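The box comes back to the table

Mei Benavides keeps her small workroom on the second floor at Sterkside, and when I arrived on Friday the big white table was already cleared for our talk. She put the kettle on and asked me please not to lean on the shelves. For four years she has written a newsletter, Flomik, for people who want to keep their plastic containers longer.

I asked her first why a person would give so much thought to a plastic box.

"Because everybody has them and no one looks at them," she said. "You look at the food. When the food is finished, the box is just a problem for the sink."

She prefers frosted containers to completely clear ones. In her opinion a clear box looks old very soon, and then people throw it away although it still closes well. A cloudy one is more forgiving.

"With the frosted kind I can see that something is inside, and this is enough for me. I don't need to read the rice."
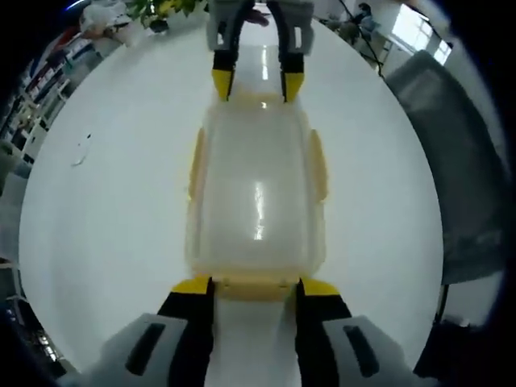 A frosted container with a yellow-tinted rim, on the white table at Sterkside.

The rim is the part she talks about most. When she visits a kitchen, she passes a finger along the edge before she looks at anything else. A small crack there, she told me, will grow each time the lid is pulled off from the same corner. Her advice is to change the corner, and to lift a full box from both ends.

"My mother carried everything with one hand, and with the other hand she held the telephone. We had soup on the floor many times."

I wanted to know about the table too. She bought it from Pridance, an office that was moving out of the building, and it took two people and a lot of patience to bring it up the stairs. She likes that it is round, so that she can walk to the other side and see a thing again from there. She likes also that it is white, although it shows every crumb.

"I wipe it in the morning and at four o'clock I can wipe it again. It is a table for work, so I don't become sad."

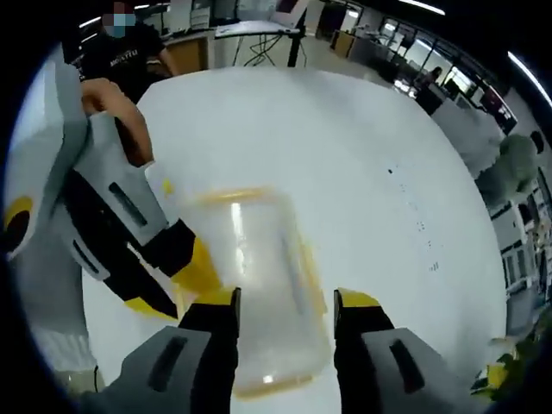 On throwing away

Mei is not strict. Her readers sometimes expect that she will scold them, and they write her long letters of confession. She answers that a box with a broken edge can still hold pegs or seeds, and that a box which smells can go to the garage.

"Jin was the first name of my newsletter, and in that time I was more severe," she said. "I wrote that you must keep everything. Then I had over thirty boxes and only two lids that fitted. After this I became more calm."

Now she stores each lid with its own box, even if it takes more room in the cupboard. She showed me with her hands how high the pile would be, and laughed. 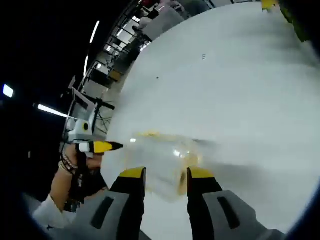 Her next issue, in May, will be about borrowing. She thinks that neighbours should lend containers more freely, and that a box which is given with food should come back with something in it, maybe only a few biscuits. I asked what happens if it does not come back at all.

"Then they have a good box," Mei said, and she went to look for the tea.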